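Kidney Health Network Newsletter

Regional partners agree on common approach to early kidney screening

Representatives of hospitals, general practices and patient groups met in Gretbridge in March to discuss how chronic kidney disease can be found earlier in primary care. The meeting was hosted by the Odden Institute for Public Health and drew nearly 200 participants.

Opening the session, program director Maëlys Bailly said that many patients still learn of their condition only when kidney function has already fallen sharply. Two simple tests, one of blood and one of urine, are enough to identify most people at risk, yet the urine test is often left out of routine checkups.

A review presented at the meeting looked at 41 practices in the Flekness district. Practices that sent an automatic reminder to patients with high blood pressure or diabetes recorded a higher rate of completed tests than those relying on the patient to ask. Differences between practices were wide, however, and the authors called for shared reporting rules before any comparison is made public.

Participants also discussed the cost of late diagnosis. Dialysis places a heavy burden on patients and their families - in travel, lost working hours and disrupted sleep - and several speakers asked that these costs be included in future planning. A working paper on the matter will be circulated to member organizations before the summer.

The afternoon was given over to daily life with kidney disease. Dietitians from the Lecomte Clinic spoke about salt, portion size and meals prepared at home, and stressed that advice on potassium and protein must be set for each patient individually. General leaflets, they noted, can lead people in the early stages to give up foods they have no need to avoid.

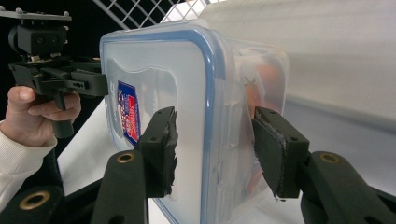 Next steps

The network will support a pilot program in Flekness, open to adults over 50 who have at least one known risk factor. Invitations will be sent through general practices, and results will be returned to the patient's own physician. Member organizations wishing to comment on the draft protocol may do so through the network office in Gretbridge.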